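Ristden Tableware Set

Maintainer: Vibeke Bjarnason
Version date: 19/01/2019
Status: in use, minor label fixes pending

Overview

Ristden is a collection of recordings of everyday table items being put in their places on a counter. It covers cups, plates, coasters and serving trays. The set holds 313 recordings across 20 item combinations. It was split off from the larger Grernum kitchen set, which also includes cutlery and dry goods.

Items and surfaces

Each item has an entry in items.csv with a short name, a material and a color. Materials are entered only where known; unknown values are left blank - do not fill them in from appearance. Round coasters are listed separately by size. A coaster and a small plate are different classes, even when both have a raised rim.

Surfaces are listed in surfaces.csv. Veined stone counters have their own tag (stone_veined), as label checks on these take longer than on plain surfaces.

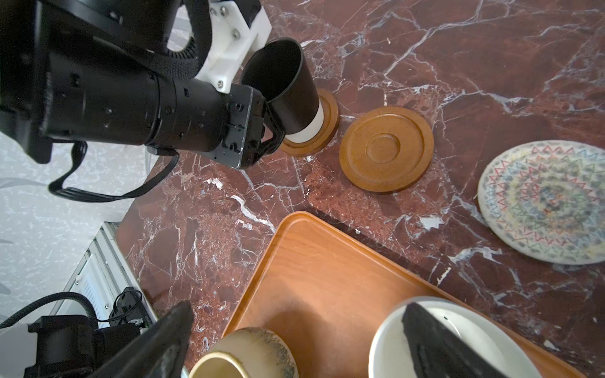

Fig. 1. Black cup with white band, held over a round wooden coaster. Surface tag: stone_veined.

Label rules

A cup is labeled "on coaster" when its base rests fully inside the recess. A cup that is held, tilted or touching the rim is labeled "in hand". Items on a tray take the tray as their parent, and the tray takes the counter. Patterned plates get one color value, "multi", with the pattern name in the notes column.

Items only partly in view are still labeled if the class is clear. Otherwise use "unknown".

Splits

The test split has 82 recordings. All others are for training. Item combinations are not shared between splits. The Uddin counter appears in both.

Known issues

- Speckled glazes were entered as "brown" in early files and as "beige" later. Use the later value.
- 2 tray entries have no parent surface.
- Coaster sizes in the Prurnari files were entered in inches. Convert before merging.

Changes

March: "saucer" merged into "plate_small". Old name kept as an alias in items.csv.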